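Call for Entries: The Tirstead Zero-Proof Drinks Competition

Tirstead Beverages invites bar professionals working in licensed premises, hotels, restaurants and cafes to enter its competition for original drinks made without alcohol. The competition is open to individuals and to teams of two. Entries are made online and are judged first on the written recipe alone, with the entrant's name and place of work removed.

Entries close at 5 p.m. Eastern Time on Jun 16, 2025. Late entries will not be read.

Background

The competition was started to give working bartenders a place to develop drinks that can be sold at the same bar, to the same guests, and at a comparable price to the rest of the menu. Last season 439 recipes were received. The judges noted that many of the strongest came from neighborhood bars and small hotels with limited equipment, and the rules for the coming season have been revised with those workplaces in mind. Drinks that call for a centrifuge, a rotary evaporator or liquid nitrogen are no longer accepted in the first round.

Who may enter

Entrants must be at least 21 years old on the closing date and must be legally permitted to work in the United States. Each entrant must be employed, full time or part time, in a business that serves drinks to the public. Self-employed bartenders who work at private events may enter if they can supply a letter from a recent client.

Employees of Tirstead Beverages and its distributors, and members of their immediate households, may not enter. Former finalists may enter again after one season has passed.

A team entry must name both members at the time of submission. Team members need not work at the same business. A person may not appear on more than one entry.

The drink

Each entry must be an original recipe that has not been published or placed in another competition. It must contain no ingredient with an alcohol content above 0.5 percent by volume, including bitters, extracts and tinctures. Entrants who are unsure about an ingredient should write to the competition office before submitting.

The recipe must include at least one product from the Tirstead range. No more than six ingredients may be used, not counting ice and garnish. Homemade syrups, cordials and infusions are permitted and each counts as a single ingredient, provided that a full method is given so that another bartender could make it from the written instructions.

Quantities must be given in fluid ounces, with dashes and barspoons allowed for small amounts. Garnishes must be edible. Entrants must list all major allergens present in the drink or the garnish.

How to enter

Complete the online entry form and attach the following:

The recipe, including method, glassware, type of ice and garnish.
A statement of no more than 200 words explaining the idea behind the drink and the guest it is intended for.
An estimate of the ingredient cost per serving.
Confirmation of employment, signed by a manager or owner.

Photographs of the drink are not required and will not be shown to the first-round judges. Please do not include your name, the name of your workplace or any social media account in the recipe or the statement. Entries that identify the entrant will be returned once for correction if time allows.

There is no entry fee.

Judging

First-round entries are read by a panel drawn from working bartenders, beverage directors and instructors. The panel is chaired by Deok-su Cheon, Head of Bar Education at Tirstead Beverages. Each recipe is read by at least two judges working separately. Where their scores differ widely, the recipe is passed to the chair for a further reading.

Recipes are scored on balance of ingredients, originality, clarity of the written method, and suitability for regular service. Cost per serving is considered under the last of these. The name of the drink is not scored.

The panel will select 14 entries to go forward to the regional heats, which will be held in Prilley and Nuttall. Selected entrants will be told by email which heat they are to attend. Requests to change heats will be considered only for reasons of travel or employment.

Regional heats

At the heat, each entrant will prepare four servings of the drink in ten minutes, following a preparation period of 30 minutes. The recipe must be made as submitted. Small adjustments for the ripeness of fresh fruit are allowed and should be mentioned to the judges.

Ice, standard glassware, shakers, mixing glasses, juicers and Tirstead products will be supplied. Entrants should bring any homemade ingredients, special glassware and personal bar tools. Homemade ingredients must be labeled with their contents and the date of preparation, and must be kept refrigerated where appropriate. The organizers reserve the right to refuse any ingredient that cannot be served safely.

Entrants will be asked to speak to the judges while they work. A prepared speech is not expected, and presentation accounts for a small part of the score.

Final and awards

The highest-scoring entrants from each heat will be invited to the final in Foven. Finalists will make their submitted drink and will also be asked to create a second drink on the day from a pantry of ingredients revealed that morning.

The winning entrant or team will receive a paid training placement with the Tirstead product development group, and the winning drink will be offered for a season to bars that carry the range, with credit given to its creator. Every finalist will receive written comments from the judges.

Travel and lodging

Tirstead Beverages will pay for standard round-trip travel within the continental United States for entrants selected for the heats and the final, together with one night of lodging for each event. Travel must be booked through the competition office. Costs for guests, extra nights and upgrades are the responsibility of the entrant. 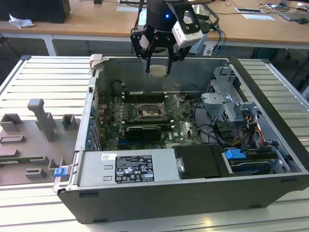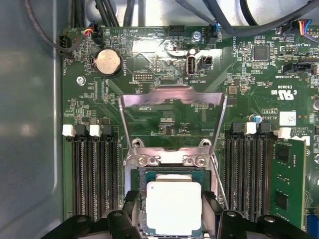
Use of recipes and personal information

Entrants keep ownership of their recipes. By entering, they give Tirstead Beverages permission to publish recipes selected for the heats, with the creator's name, on its website and in printed materials. Recipes that are not selected will not be published or used and will be deleted from the entry system at the end of the season.

Personal information is collected only to run the competition and will not be passed to other companies. Entrants may withdraw at any time before the heats by writing to the competition office, and their entry and contact details will then be removed.

Conduct

All participants are expected to treat fellow entrants, judges and venue staff with respect. Harassment or discrimination of any kind will lead to removal from the competition. Entrants who need an accommodation because of a disability, a religious observance or a medical condition are encouraged to tell the office when they enter, so that arrangements can be made at the venue. Workstations of different heights are available on request.

The decision of the judges is final. Scores from the first round are not released, although entrants may ask whether their recipe met the basic requirements.

Questions

Questions about eligibility, ingredients or the entry form should be sent through the contact page, with "Zero-Proof Competition" in the subject line. The office replies within three business days. Answers of general interest are added to the online rules, which were last revised in April and take precedence over any earlier printed version.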